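Thursday, September 2, 2021
Gripper and camera notes, laundry cell
S. Cheema

Carrying on with the comparison of the two finger sets on the linkage gripper. Same arm controller as before, Wendby build, no change to gains. Plidell fingers on for the morning, Vilela fingers after lunch. Wrist camera on the standard bracket throughout.

Wrist camera

Exposure is still the weak point. With auto exposure on, the white wall clips as soon as the wrist tilts up, and the floor goes too dark to find the rim of a basket. With exposure locked the wall is better but anything further out smears during a fast wrist move. The gripper itself stays sharp because it moves with the lens, so a focus score taken over the whole image reads too high. I have masked the lower middle before scoring.
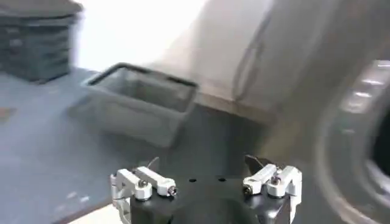 Next I dropped the wrist speed limit to 40 per cent for the search move only and left the approach move alone. The basket detector then held its box through the sweep on most runs. Latency from trigger to usable image is 200 ms, measured with the flashing lamp. The controller was assuming less than that, so the pose attached to each image was out by a visible amount at full speed. Corrected in the config, old value kept in a comment.

Finger sets

Plidell: stiff, good on the door edge, poor on cloth. The tips skid on a single layer unless the approach is almost square to it. Screws at the pivots were checked at the start and end, no movement.

Vilela: softer, picks a single layer more often, but the tip bends back under side load. On the door edge it gives before the door does, and the joint torque reading lags as a result. I would not use it for door work.

Ovness have offered a third set with a stiffer backing. Not here yet.

Door work, two arms

Dryer 1 only. The washer next to it was left out of the test and its door stays shut. One arm on each side of the door, with the head camera giving the door pose. The chrome ring is a nuisance: the circle fit jumps to a reflection when the arms come close. Fitting to the drum opening first and using the hinge side as a constraint gave a steadier result. The black cables under the right arm need tying up before we try the low reach again.
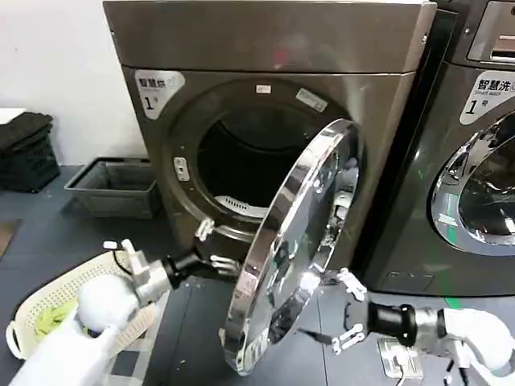
To do

1. Repeat the door test with the 200 ms value in both camera configs.
2. Try 4 fixed exposure settings on the wrist camera, blinds open and blinds closed.
3. Tie up the right arm cables.
4. Ask Ovness for a drawing of the finger mount. Ours has 2 screw patterns and I don't know which they have used.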